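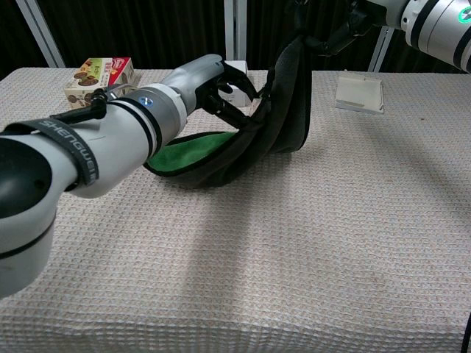 Nako Robotics Club: Frequently Asked Questions

Updated January
By Selamawit Chala

Print this page | E-mail this page

Who can join?

Any student in grades 9 through 12 at the school, plus homeschooled students who live in the district. You do not need to have taken a programming class. About a third of last year's members had never written code before.

When and where do you meet?

Twice a week after school, from 3:30 to 5:45 p.m., in Room 7 of the Gashaw building. The late bus stops at the east door at 6:00. During the month before the Havby Challenge the room is also open at lunch.

What is the Havby Challenge?

It is a regional contest for student teams working with two-arm robots. This year's theme is household tasks. Each team picks one task from the published list, and ours is folding a towel. The rules give each team three attempts, and the best one counts.

Why a towel? It sounds easy.

Cloth changes shape every time you touch it, so the same program can get a different result on each try. We use a towel that is dark on one side and bright green on the other, so the software can tell which side is facing up. Both arms have to work on the same piece of cloth without running into each other – most of our early failures were of that kind.

Why are there other things on the table?

The contest rules call for household items on the table during practice and scoring. We use small boxes, a snack box and a tray. A team loses points if an arm knocks one over. Please don't eat what is in the snack box.

Will I get to run the arms myself?

Yes, after the safety session. It takes one meeting and is taught by Natnael Asfaw. Until you have passed it you can watch, write code, label recordings and help set up the table. Two people must be present whenever the arms are powered, and one of them stays at the stop button.

How many practice runs have you done?

1153 as of winter break. Kalkidan Teshome keeps the log. Of the last 426 runs, 97 ended in a fold that would score full points. The rest are marked with a reason, usually a missed corner or a dropped edge.

What software do you use?

Python, plus a planning package called Zernex. Laptops are available in the room. If you bring your own, ask Kalkidan for the install notes first – the newest version does not work with our grippers.

Is there a fee?

No. Students going to the contest pay for their own lunch.

My parent has a question. Who should they contact?

Valquíria Quintana is the faculty adviser and handles permission forms and travel. Funmilayo Shehu answers questions about the contest schedule. Both can be reached through the main office.

Can I join in the middle of the year?

Yes, but the contest roster closes at the end of February.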